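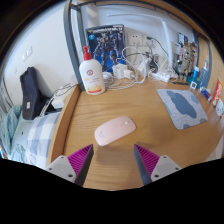 About Stostetti

We are a small firm of 11 people in Fotcombe, and we make the Clellel, a hand-held gripper that people use to show robots how everyday things are picked up. You hold it, you close the two fingers on a computer mouse or a teaspoon or whatever is lying on the desk, and the camera records how you went about it. Most of our customers are research groups, with a growing number of colleges among them (hello, if you are one of those!), and we are very fond of them all, even the ones who ring at five on a Friday.

If you have found this page by looking for "Clellel finger fault", you have come to the right place, and we would sooner you read it from us.

What went wrong with the first Clellel

In the spring we began hearing that the fingers on some tools no longer met properly. People would line up on something small and flat, squeeze the handle, and one ribbed finger would arrive a shade before the other and push the thing away across the table. We thought at first that it was a matter of practice, and we said so to one customer, which we are still rather ashamed of. Then a second customer sent us a recording in which you could see the left finger leaning further out with every grasp, and after that there was no arguing with it.

The trouble was in the pale brackets that carry the fingers. In our first batch the plastic was a little too soft under the screw heads, so the screws bedded in and the bracket began to rock. On 10 tools it had gone far enough to spoil recordings. On 2 of those the finger had come off altogether while the handle was being squeezed, and one person had their thumb nipped between the loose bracket and the body of the tool. It was a bruise and no worse, but a bruise from something we had made, and we stopped sending tools out that same afternoon.

What we did about it

On 19 June 2023 we wrote to everyone who had bought a Clellel and asked them to put it down until a repair kit reached them. The kit has a pair of stiffer brackets, wide washers and a small card showing how tight the screws ought to be, and it is free, however old your tool is and whoever you bought it from. The last kits went out in August. All new tools leave us with the stiffer brackets fitted.

We also started Kakakhel, our name for a shelf at the back of the workshop where tools are opened and closed by a motor all day long until something gives. It makes a dreadful clacking and visitors always ask about it. We ought to have built it before we sold anything, and we tell them that too.

How to check yours

Hold the tool with the fingers pointing away from you and let the jaws open fully. Press each finger gently from the side. If either bracket moves, stop using the tool and write to us through the contact page, with the serial number from inside the handle. Please don't glue it (several of you have, very neatly) as we then can't get the bracket off.

Come and see us

The workshop in Fotcombe is open to customers by arrangement, and there is always a kettle on. Bring your Clellel along and we will look it over while you drink your tea.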